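Visit Report: The Kostham Stationery and Calendar Fair
January 2020
By Ruoxi Tang
43 shares | 3 comments

The purpose of the visit was to review new calendars, planners and small-press magazines for the coming season, and to meet publishers whose titles may suit our member shops. The fair was held in the Renen Hall and listed 124 exhibitors. Entry was by badge, and the line at the side door moved quickly.

Most of the first morning was spent with the calendar publishers. Wall calendars remain the largest group. Several houses have moved to a 16-month format that begins in September, which gives shops a longer selling period but leaves them with older stock by spring.

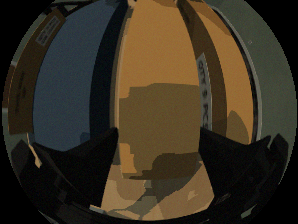 Paper weight was a frequent topic. Buyers asked for pages that take fountain pen ink without showing through, and two publishers had changed their paper for this reason. Prices have risen slightly as a result. The desk calendars from Feng were the best made of those examined, with a firm stand and clear type, although the holiday listings will need to be checked for American use.

The afternoon was given to magazines. Talalside, a quarterly of folk tales and craft, presented its winter number, which runs to 48 pages and carries a long feature on hand-sewn costume. The advertising is drawn almost wholly from small makers of jewelry, candles and masks. The editors confirmed that the next number will appear in April and that back issues may be ordered singly.
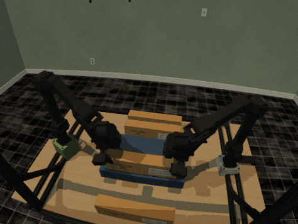 Terms of trade varied a good deal. The larger houses accept returns on calendars until the end of February. The smaller ones do not, and member shops should order from them with care. Shipping was quoted separately in every case. Sample copies of the titles named in this report are held at the office and may be borrowed for two weeks.

A short session on pocket planners closed the program. Discussion turned on whether a planner should fit a purse or a tote bag, and on the value of an elastic band over a snap.
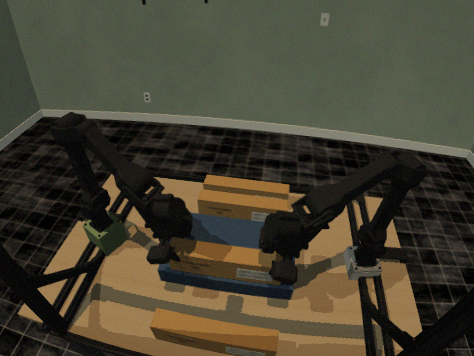 Feng's representative replied that the smaller size had sold better in gift shops, while bookstores continued to ask for the larger one, and that both would be kept in the range for another year. Orders for either size close at the end of April.

Contact the office | Copyright Ruoxi Tang. All rights reserved. | Back to top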